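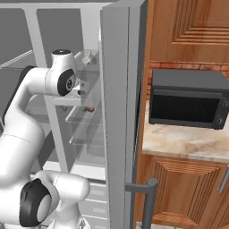 Cold storage of food in the home is the practice of keeping perishable goods at a low temperature so that they last longer. It is older than electricity, and in many regions it was done with cellars, wells and blocks of natural ice. Today the usual appliance is an upright cabinet, often light grey or white in colour, with shelves set one over another. The top shelf is commonly used for food that needs no further cooking.

## History in the Hattar valley

The town of Villport, in the Hattar valley, is often mentioned in local writing on the subject. Ice was cut from Lake Itine in winter and kept under sawdust in stone houses. The largest of these houses could hold up to 3000 blocks. A block weighed 50 kilograms and was pulled to the shore by horses. The ice was sold to butchers, to the dairy and, from October, to the fishing boats which came back late in the season.

The historian Iason Zervas has studied the account books of the Drestano dairy. He found 185 households that paid for ice every week. Most of them owned an ice box, a chest lined with zinc or tin, and the melted water was collected in a pan under it. The trade became smaller after the electric line reached the valley, and the last ice house was closed 21 years later. Its walls are still standing beside the road to Drestano.

## Arrangement of the cabinet

Warm air rises, therefore the lower part of a simple cabinet is normally colder than the upper part. Models with a fan have a more even temperature. The following parts are found in many homes:

- **Shelves.** Older shelves were made of wire. Glass is now common and keeps a spill on one level.
- **Drawers.** A closed drawer holds moisture, which is good for leafy vegetables. It can be pulled out for washing.
- **Door bins.** The door is the warmest place, and is suited to mustard, jam and drinks. Milk is better kept further inside.
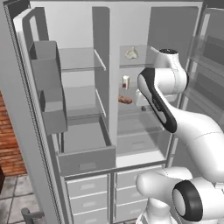
## Cellars and wells

Many farms above Villport kept their root cellars after they bought an appliance. Potatoes, beets and apples were stored there in sand or straw, with the apples in a separate corner. Butter was sometimes lowered into the well in a covered pail.

*Last revised September 2, 2018.*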